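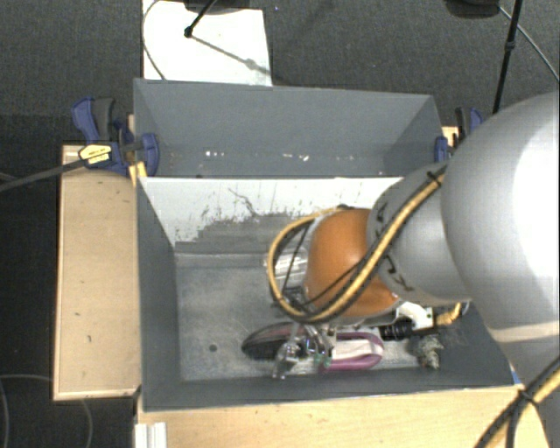
Fault report, bin picking cell: slipped grips and the cable loop
Gevside project, progress to August 16, 2022
Prepared by Hamdia Araya for Kulap Somboon, Fadgate

The cell stopped itself 3 times in the last 80 picks of the shoe run. All three were logged as "grip lost." I don't believe the log. In two of them the arm reported excess force at the wrist before the fingers let go, and that points at the cable.

The yellow and black bundle is tied at the top of the grey link and then swings out in a wide loop around the orange joint. When the hand goes low beside a bin wall, that loop has very little room. Zastik's support desk says the routing is within limits. They have not sent the limits.

What we have done: cut speed to 50 percent near the walls, and checked that the clamps on the rear bin hold — they do.

What we have not done: prove any of this. A quiet week at half speed proves little.

We ask to move $3,000 from the February travel line to a shorter harness and a repeat run at full speed. Until then, please don't quote the pick rate to Worku.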